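Fault Technician, Two-Arm Garment Handling (fixed term)
Skarero, Rekunness site

Skarero builds and tests two-arm robots for garment handling. The present work is hanging T-shirts: one gripper holds each shoulder, the hanger goes in through the neck, and the garment is carried to a rail.

We need a technician to take over the investigation of a grip release fault. The fault appeared in December, during a long run on the Masilela cell. Out of 1461 hanging cycles, 397 ended with a late release on one side. In 3 of those the arm kept moving while the fingers were still closed on the cloth, and the force limit did not trip. No one was hurt. The cell was stopped and has since been run only at reduced speed, with a second person at the stop button.
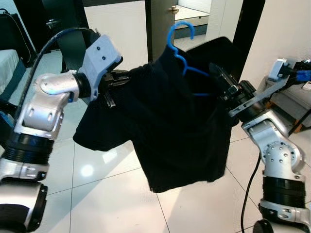 The fault does not follow one arm. It has been logged on both sides, and swapping the gripper controllers made no difference. Our present view is that the release command is sent on time and acted on late, but the logs from the Cumik control software do not record finger position often enough to prove it. The force limit is a separate matter and will be treated as one. A limit that fails to trip is a safety fault whatever the cause of the late release.

The work

You will fit independent position sensing to the fingers, repeat the December run in stages, and write up each release event. You will check cable runs and connectors at the wrist and elbow joints for wear. You will also test the force limit against a load cell at every working speed — not only the speeds used in the original run. The final report goes to the design group and to the site safety officer. 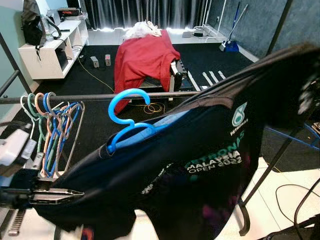

Will the technician have to work inside the cell while the arms are powered?
Only for teaching positions, at reduced speed, with a hold-to-run switch in hand and a second trained person present. All sensor fitting and cable work is done with the arms locked off.

What we ask for

Experience of fault finding on industrial or research robots
Safe isolation training, or willingness to complete it before starting
Ability to read a wiring diagram and a timing log
Clear written English

Knowledge of textiles is not needed.

Terms

40 hours a week, on site. One Saturday shift a month while the staged runs are in progress, paid at the higher rate. The post ends when the final report is accepted.

Apply in writing to the Skarero office at Rekunness, quoting "Masilela release fault". Include a short account of one intermittent fault you have traced, what you measured, and what you ruled out — one page is enough.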